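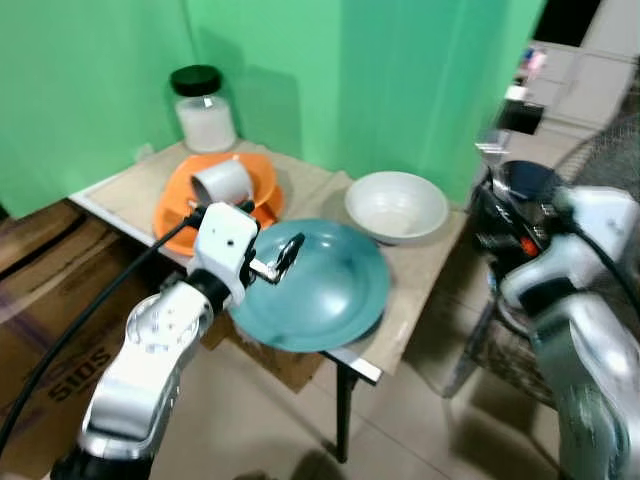 Do I need experience with robots to join the gripper comparison at Gevura?

Most of the people we take on have none at all, and we're happy to teach you — patience and steady hands matter far more to us. You'd guide a pair of arms through everyday table chores, first with the Senetti fingers and then with the Frei ones, and tell us which felt easier. Sessions run around 2 hours, and we have 26 places to fill. To sign up, please write to Thiện Phan by January 29, 2026.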